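Can they do the washing up yet? - Page 2

vaughn_m
Still no, in my view. I've heard "two years away" since I started at Hirby, and I've been there 18 years. Look at what counts as a hard job now: bottles and their caps. 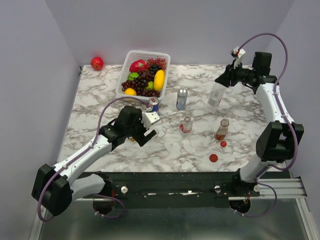
My nan could do the lot with one hand while on the phone. Put those arms in front of my sink and then we'll talk.

jolien37
Bit harsh. Small caps are fiddly, and two arms working together is a proper step up from one.

vaughn_m
A step up to what, though? Fixed table, same bench every time. 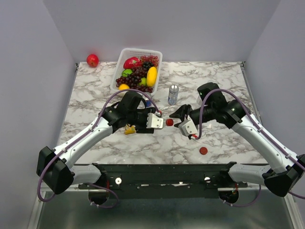
Two grippers, one red cap between them

DwayneL
With Vaughn on this. At Pisenell we still pack by hand.

jolien37
You said that about the floor scrubber, Dwayne.

DwayneL
And I still mop the corners.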